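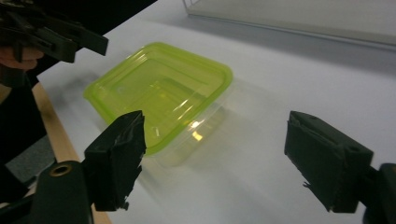

Food container between the open fingers, second gripper at upper left. Student project, Camimau.

Gripper project: pictures from the table

The Camimau robotics club is spending this term on hand-held grippers. Students work in pairs at one table, each with a gripper, and record short runs of everyday handling: picking up, passing, stacking, setting down. The recordings go into a shared set that the club will use in spring to train the arm in the Danzer room. The goal is 2000 runs by the end of November and 4000 by the time the course closes. A session lasts 60 minutes, and a pair that keeps a steady pace can finish up to 13 usable runs.

The project is led by Annelies Marti, who also teaches the evening electronics class at Varkatberg.

Notes on the picture

The container is thin, see-through plastic with a lime-green rim. Clear plastic is on the object list because it picks up glare and its edges are hard to find in a recording. Students log it under "translucent, open, no lid."

Both fingers are covered in black tape. The tape on the left one is creased and has torn ends hanging down. Rewrapping is on the checklist for the start of each session, and worn tape gets a line in the log with the gripper number.

The container stands at an angle on the table. Starting positions are changed between runs, and the rule is to turn the object as well as move it.

For two-person runs, the partner's gripper comes in from the other side and the pair agree on who moves first. Runs where the grippers touch are kept but marked.

Log sheets and the object list are in the Favuvon folder. New members should read the list before their first session and bring one household item to add to it.

Print this page
E-mail this page

Recent galleries
Favuvon: building the sorting tray
Line followers at Varkatberg
Danzer room: wiring the arm
First-year soldering class

This site uses cookies to remember your settings. By continuing to browse you accept their use.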